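The woman who plans to take Trondale's mayor to a runoff has been up since five, and she talks like it's her second wind. "We got 116 people at the Jundemham meeting on Monday," she says, grinning. "On a work night! In the rain!"

She's running on one big promise: every city contract over $50,000 gets posted online before the council votes, with enough time for people to read it. It sounds dry. She makes it sound like a ballgame.

"Folks want to know what they're paying for," she says. "When the Pelletier Bridge deal came up, we had 2 days to look at it. Two days! I want three weeks, minimum."
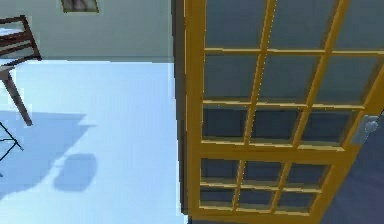
Glass-paned door with a yellow wooden frame.

The mayor's office has called the idea slow and costly. She has heard that one plenty, and she leans forward when it comes up. "Slow compared to what? We spent 3 years arguing over the Sesetti bus line after the vote. I'd take a few extra weeks up front any day."

Her own numbers are hard to pin down, and she admits it. There has been no public poll since June, and turnout in the last city race was awful.
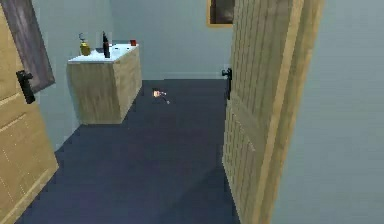
What she does have is a street-level operation that has surprised plenty of people at City Hall — me included. Her supporters knock on doors every evening until eight, and she goes out with them most nights.

"I love it," she says. "Somebody yelled at me about potholes for half an hour and then asked for a yard sign." She laughs, checks her phone and starts hunting for her coat. There's another meeting in Jundemham at seven, and she still hasn't had dinner.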